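4.3 Checking the label region in Nekach

Run this check after any change to the wrist camera mount or the hand model. You need Nekach open and the arm in Hold.

1. Open Perception > Regions and load the waybill profile.
2. Jog the hand to the box at low speed.
3. Wait for 6 still readings, then press Freeze.
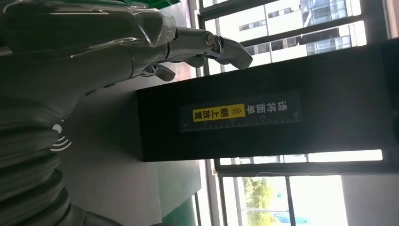
Figure 11. Wrist view with the hand at the box and the ruler scale on the label.

4. Draw the region around the label strip. Include the printed ruler.
5. Mask the fingers and any plastic film on the hand.
6. Press Save, then Test.

Note: Bright windows behind the box can shift the exposure. Lock it before step 3.

CAUTION: Do not release Hold while the mask is being edited. The planner uses the last saved mask.

If Test fails 3 times, reload the profile and start again from step 2.

We use cookies to improve this site. Accept | Settings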